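Two-arm demos with toy nuts and bolts: how messy should the mat be?
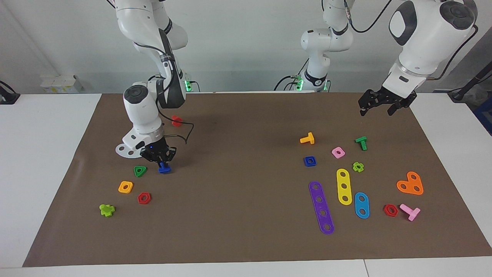 Page 1 of 9

skekutdale_bench
So I'm in week two of recording demos for the Drirnetti set and I need some opinions before I burn another evening on it. That's my usual layout up top, with the right arm on the blue T-bolt and the left one open over the other side of the mat. The task is matching bolts to nuts, and I scatter everything by hand before each take. I've been aiming for two loose piles, one per arm, strips mixed in with the nuts on the left arm's side. Target is 1000 episodes by December. Am I making this too hard too early? Part of me wants to pull the strips and the heart plate out and just do nuts and bolts for a while.

ong_again
Leave them in! I did my first batch super tidy and the policy fell apart the second a spare part was lying near the target. Had to redo the whole thing. Clutter is free variety, take it.

gurnico44
Gonna disagree with Ong here. Clutter is great once the grasp is solid, but if the thing can't pick up a bolt lying on its side yet, extra plastic just muddies what went wrong. I'd do bolts and nuts only, then add strips in a second batch. Also, two red hex nuts on the mat at once? How does it know which one you mean?

skekutdale_bench
It doesn't need to, either one counts. The prompt just says red nut. I did wonder about that though, because I always go for the closer one without thinking.

gurnico44
Then that's what it'll learn, and fine, but write it down somewhere. Future you will want to know.

Kiri Paewai
Hi! Longtime reader. My question is about the bolts, are you standing them up on purpose? I see the green one upright and the yellow-orange and pink ones on their sides. When I drop mine they nearly always land sideways, so I started standing a few up by hand (fiddly, but the grasp is so different from the top) and it helped a lot.

skekutdale_bench
Yep, on purpose, I try to get at least one upright every time. Good to hear somebody else does it, I thought I was being fussy.

ong_again
Do you rest one arm while the other works, or move both? My idle arm drifted all over the place between takes and it was a pain to clean up.

skekutdale_bench
One at a time for now. I try to keep the other open and up out of the way, but I'm not super strict about where. Maybe I should be?

gurnico44
Pick a spot and stick to it for this batch. And I still say lose the strips.

ong_again
And I still say keep them lol. Run 14 with and 14 without and post what you get.

skekutdale_bench
Deal. Starting at 8 tonight, strips stay in for the first lot.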